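Small shop shipping: when do you use a bag instead of a box?
Posted in Selling Online > Packing and Postage
6 Nov 2020

Zuzanna Wieczorek

I sell socks, tea towels and a few ceramic mugs from home. Up to now everything has gone out in a cardboard box, including a single pair of socks. Last month I sent 51 orders and the postage ate most of what I made on the small ones. I want to move part of it to bags but I don't know where to draw the line.

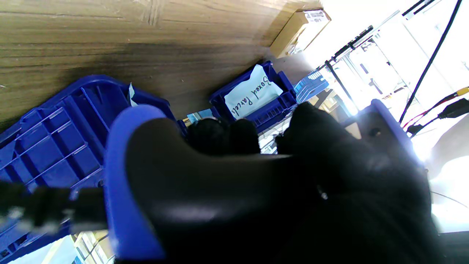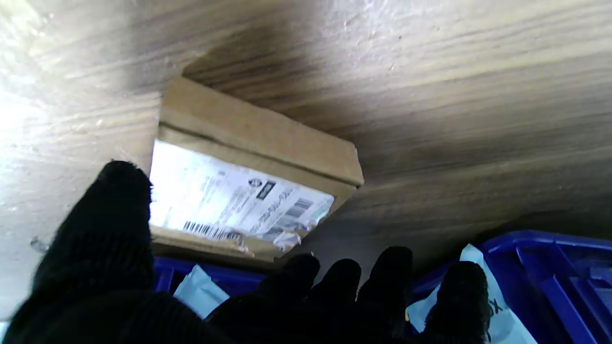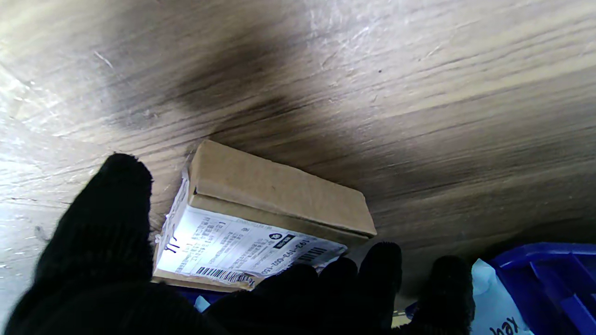
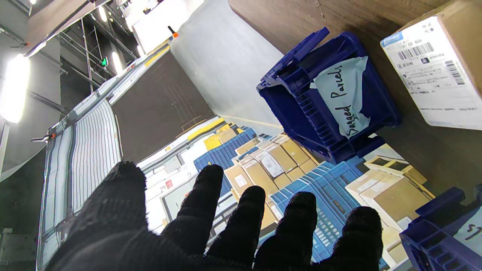
My orders go out with Priris, who charge by size first and then by weight. The smallest box I have puts me in their second size band no matter what is in it. A bag with one pair of socks would fall in the first band.

What I'd like to know:
Do tea towels arrive creased if they go in a bag?
Has anyone sent a mug in a padded bag without it breaking?
Do you hand bags and boxes over together or keep them apart?

I have 568 boxes left from a bulk order in April, so I will be using boxes for a good while either way.

Jarosław Górecki

I ship clothing and kitchen linen and went through the same thing. My rule is that if I can fold the item flat and it would survive being dropped, it goes in a bag. Everything else goes in a box.

Tea towels are fine. Fold them around a piece of card the width of the towel and they come out with one soft crease in the middle. Without the card they slide to the bottom of the bag and bunch up. I buy plain card and cut it myself.

Do not send mugs in bags. I tried padded ones from Clovberg and the padding is good enough for a book or a phone case, but a handle sticks out and takes the knock. Use the boxes you have. Wrap the mug, stuff the inside of it too, and leave space on all sides for paper.

As for handing over, I keep them apart. Bags get lost under boxes, and soft ones can get caught on a box flap. One sack for bags, one stack for boxes, and I check both against the order list before I leave the house. It takes a couple of minutes.

Also check the thickness rule. A lot of price lists have a limit for the first size band, and two towels folded badly will go over it. I cut a slot in a piece of cardboard at the limit and push each bag through. If it sticks, I refold.

Igor Górecki

just use bags for everything except the mugs. never had a problem

Nkechi Okoro

Agree with Jarosław on the mugs. One thing to add about labels: put the label on before you fill the bag, while it is lying flat. A label that goes over a wrinkle often won't scan and the parcel sits somewhere until a person types the number in.

If you sell a mug and a towel together, wrap the towel around the mug and put both in the box. It saves paper.

Zuzanna Wieczorek

Thank you. I've ordered a pack of 20 plain bags to try with the socks and will make the cardboard slot this weekend. Mugs stay in boxes.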